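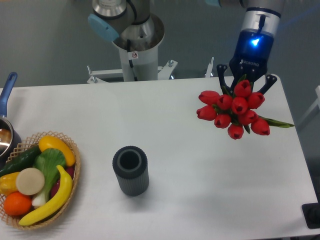 Do I need experience with flowers to take part?
Experience is not necessary. We are looking for people who arrange things at home in their own way, and also for people who never do it.

Call for participants: arranging flowers and produce on a table
Brekulora Study, organized by Gelo
Published 2021-04-10

Gelo prepares display tables for furniture stores and show kitchens. For many years we have arranged these tables by our own taste. Now we would like to learn how other people do it, and for this we invite 100 participants to come to our room in Vandetti House during July.

The work is quiet and done at a white table. You will receive artificial red tulips, a dark gray vase, and a woven basket with artificial produce, for example a banana, an orange, a cucumber and a bok choy. We ask you to put the tulips in the vase, to choose a place for the vase, and then to decide where the basket should stand. You may take produce out of the basket and put it back in a different order. There is no correct result and you will not receive a grade.

Please handle the leaves gently. One of them is long and it catches easily on a sleeve, so short or rolled sleeves are better. 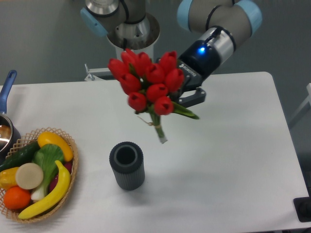 What happens during the visit

A visit has 3 rounds. In the first round you arrange the table as you would like to see it at your own home. In the second round you arrange it as if guests will sit there and eat, so the flowers should not hide their faces. In the third round you arrange it for a store window, where people pass quickly and look from one side only. Between the rounds you can sit down and drink some water. The table is put back to its starting arrangement each time.

After the last round we will ask you a few questions: which place for the vase you considered first, what was difficult, and if you changed your mind. Your answers can be short. You can write them or say them, whichever is more comfortable for you.
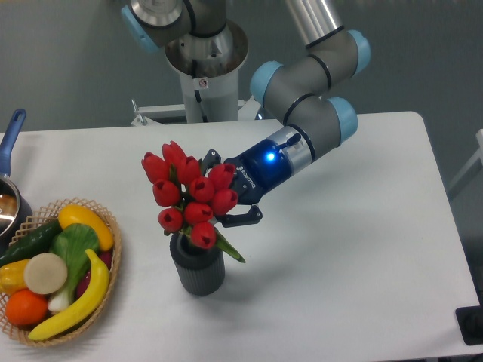

Red tulips in the gray ribbed vase, produce basket on the left.

Who can participate

You should be at least eighteen years old, able to stand or sit at a table for the time of the visit, and able to read simple instructions in English. Left-handed people are very welcome, because in our last study we had too few of them. If you work in a flower shop, you can also apply, but please mention it in your message. Persons who took part in the Samir Study last year cannot participate this time.

What you receive

The payment is 34 dollars for one complete visit, and we pay it on the same day. If you must leave early, we pay for the rounds you finished. Travel costs are unfortunately not included. The building has an elevator, and there are bicycle racks by the side entrance.

Some people ask us why the produce is artificial. Real bananas become brown and real tulips open, and then the last participant would have a different table than the first one. With artificial ones the conditions stay more equal,
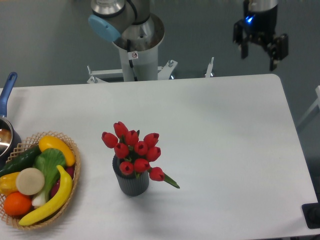 and we can also use the same basket for the whole month without throwing food away. A few visits will include a steel saucepan with a blue handle as an additional object. It is only to be placed, there is no cooking.

How to apply

Write to the Gelo study desk through the contact form on this website and put the word Brekulora in the subject line. Please include your age, your writing hand, and the hours of the day when you are free in July. We answer every message, usually within one week. When all places are taken, we keep a waiting list and contact people in the order in which they wrote.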